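# Order of operations when teleoperating a two-arm table task
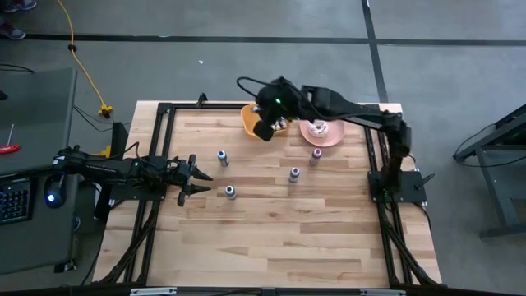

**Category: Teaching & Demonstrations > Teleop**

---

**skarnach_bench**

Setting up a new task and I'd like opinions before I record much more of it. Two arms on a wood tabletop, four small bottles with dark caps, and two plates at the back, one with a pastry and one with a donut. The left arm handles the bottles and the right arm handles the plates. I drive both from leader arms.

I have 32 demonstrations so far. In all of them I finish the bottles first and only then start the right arm. The policy trained on those does fine with the bottles, then the right arm sits in its start pose and drifts. Should I record both arms moving at once?

---

**Lies Martens**

How long does the right arm sit still in your recordings? If it is most of the episode, the policy has mostly learned to hold still on that side. I had the same thing at Lund with a folding task. I trimmed the waiting and it got better without any new data.

---

**skarnach_bench**

21 seconds on the longer ones. Episodes are capped at 2,000 steps and I use nearly all of them.

---

**twofinger**

I would not record both at once. One person driving two leaders at the same time makes messy demonstrations. You look at one gripper and the other one wanders. Keep it sequential and cut the dead time.

---

**Lies Martens**

Disagree in part. Reaching can overlap even if grasping doesn't. Bring the right arm over the plate while the left one is closing on the last bottle. After a day of practice it's not hard.

---

**statholm_user**

Different question. Do you move the bottles between episodes? A loose diamond is fine for one layout, but if it's the same diamond in all 32, the left arm may be replaying a path. Try shifting one bottle by a hand's width and see if it still reaches for it.

---

**skarnach_bench**

I put them back by eye, so they vary a little. Not by a hand's width.

---

**statholm_user**

Then test that before you worry about the right arm. The front half of your table is bare. Put a bottle there.

---

**twofinger**

Also watch the view of the yellow-orange plate. With the right gripper hanging over it, a fixed camera only gets part of the plate. If that is near your start pose, park the arm farther out.

---

**Lies Martens**

Agree with that one. Add a wrist camera if you don't have one.

---

**skarnach_bench**

Tried two things this afternoon. I moved one bottle toward the front and the left arm went to the old spot and closed on air. So statholm_user was right about that. Then I trimmed the waiting out of the 32 and retrained. The right arm now starts on its own but goes for the donut plate every time, including when the pastry plate should be first.

---

**twofinger**

Which plate did you pick up first in the recordings?

---

**skarnach_bench**

Donut first in all but 8.

---

**twofinger**

There's your answer. Pick one order and stick to it.

---

**Lies Martens**

Or label the order and condition on it, if you need both. More work. For a first version I'd fix the order too.

---

**skarnach_bench**

Going with pastry first, bottles placed differently each time, right arm parked farther out. I'll start the set over and post the results here in October.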